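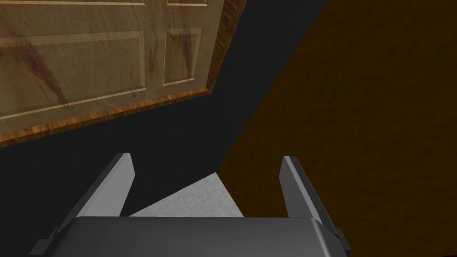

Panelled door, lower half

How do I stop an internal door sticking at the bottom?
Posted by Peninah Kashindye

Hello all! We moved to Castau in April and the back bedroom door (wooden, panelled, rather lovely) has started catching on the carpet. It was fine until we had the new underlay put down, and now I have to give it a proper shove - usually at bedtime, when everyone else is asleep. Do I need a joiner, or could I manage it myself?

Nicanor Cabral
You can certainly manage it, Peninah, and please don't be nervous! Close the door, mark a pencil line 4 mm above the carpet, then take it off its hinges (get someone to hold the weight, they're heavier than you'd think) and lay it across two trestles. Plane from each end towards the middle so the corners don't split, and seal the bare edge before you hang it again. Mine took me a whole Tuesday evening, but I did stop for tea.

Bravo800
had the same, rising hinges sorted it. no planing needed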